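Basthorpe Community Catering Forum
Board: Kitchen Practice and Stores
Topic: Pre-sliced buns for the Wednesday lunch

stores_basthorpe
Posted 09:14
Members are asked for their views on the supply of buns to the Wednesday lunch. At present these are bought whole and cut by hand on the morning. The kitchen served 404 lunches in April, and slicing occupies one person for the greater part of an hour. It has been proposed that we move to the pre-sliced bun offered by Caron. The cost is slightly higher. Comments would be welcome before the next order is placed.

hallkitchen2
Posted 09:52
I would support the change. Hand-cut halves vary a good deal, and the thin ones tear when they are buttered. We have also had complaints that some guests receive a thick base and others a thin one. A uniform slice would settle the matter.

ovenside
Posted 10:20
I must disagree with the previous poster. A cut bun begins to dry at the face as soon as it is sliced, and a bun sliced at the bakery will be a day old when it reaches us. The whole bun keeps better. If thickness is the concern, a bread guide for the board may be had cheaply and would answer the purpose.

May I also ask which bun is meant? Caron lists two, the plain and the golden, and they behave quite differently under a filling.

stores_basthorpe
Posted 11:05
The golden bun is the one under consideration. It has a deeper colour on the outside and a pale crumb. 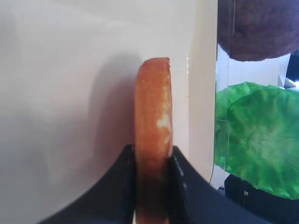 The plain bun has been excluded on grounds of softness. It leans in the rack and the slices stick together, which slows the serving line. Samples of the golden bun may be requested through the stores desk.

toseck_lunches
Posted 11:48
At Toseck we changed to the golden bun last year and have not gone back. Our experience is that the crust is firm enough for the rack, although the darker parts can be a little dry. We keep the trays covered until ten minutes before service. I would not describe the flavour as an improvement on a good plain bun, but the guests have accepted it.

ovenside
Posted 12:10
I am grateful for that account. It does appear to confirm my point about dryness. Covering the trays is sensible, but it is one more task on a morning when we were told that labour was to be saved.

hallkitchen2
Posted 12:31
Covering a tray takes a moment. Slicing several dozen buns does not. With respect, the two cannot be compared.

skulledov_rota
Posted 14:02
A practical matter. The racks at Skulledov were bought for toast and are too narrow for a thick slice. Would members please measure their own racks before any order is agreed? We found that the slices had to be pushed in, and crumbs collected underneath.

stores_basthorpe
Posted 15:40
The point about racks is noted, and measurements should be sent to the stores desk. A trial will be held over 2 lunches, using the golden bun, with trays covered as at Toseck. The bread guide suggested by ovenside will be priced for comparison. The present order for whole buns stands in the meantime.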